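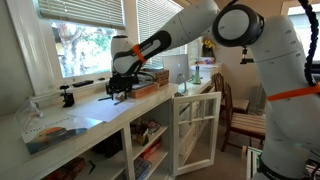

Lorna Aitken me escribió en enero para contarme que sus semilleros de tomate le salen siempre larguiruchos, que se le tumban en cuanto los riega y que ya no sabe si la culpa es de la semilla, de la tierra o suya. Pues mira, Lorna, casi seguro que es de la luz, y tiene arreglo, así que me he sentado con un café a escribirlo todo con calma (ya sabéis que yo lo corto no lo domino).

Lo que hace falta

Una bandeja de alvéolos con su plato debajo, sustrato fino para semilleros, un pulverizador, etiquetas y semillas. Yo este año siembro la variedad Magaña, que me pasó una vecina en un sobre de azúcar y que da unos tomates feos y riquísimos. El sustrato que uso es el de Pinduver, pero cualquiera que esté bien cribado os servirá.

Preparar la bandeja

Echad el sustrato en un barreño y humedecedlo antes de llenar nada. Tiene que quedar como una esponja escurrida: si lo apretáis en el puño y gotea, os habéis pasado. Rellenad los alvéolos sin aplastar, dad un par de golpecitos a la bandeja contra la mesa y poned dos semillas en cada hueco, a medio centímetro de profundidad. Tapad con un pellizco de tierra, pulverizad y etiquetad en ese mismo momento, que luego todos los tomates chiquitines son iguales y yo he regalado pimientos creyendo que eran otra cosa.

Dónde ponerla

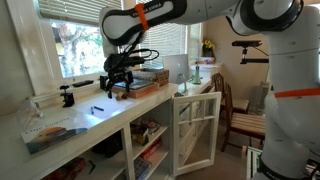
Hasta que asoman los brotes, lo que manda es el calor: unos 20 grados, tierra húmeda y paciencia. En cuanto veáis el primer verde, a la ventana sin esperar al día siguiente, porque el tallo se estira buscando claridad y eso ya no se corrige. Me gustan mucho las encimeras blancas que siguen la pared y pasan por debajo de las ventanas: la bandeja queda cerca del cristal y el color claro devuelve algo de luz a las hojas de abajo. Girad la bandeja media vuelta cada mañana y, si la noche viene fría, apartadla un palmo del vidrio.

Regar y aclarar

Regad siempre por abajo. Para una bandeja pequeña me basta con 200 ml en el plato; espero un cuarto de hora y tiro lo que sobre. Cuando las dos plantitas de un hueco tengan hojas, cortad la más floja con unas tijeras. Da pena, ya lo sé, a mí también me la da todos los años. 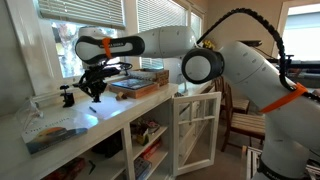

Encimera blanca, larga y empotrada.

El trasplante

Con 4 hojas verdaderas ya pueden pasar a maceta. Enterrad el tallo casi hasta las primeras hojas, que de ahí saldrán raíces nuevas, y dejadlas un par de días sin sol directo. Lorna, si las tuyas ya se han estirado, no las tires: entiérralas más hondo y cuéntame el miércoles cómo van.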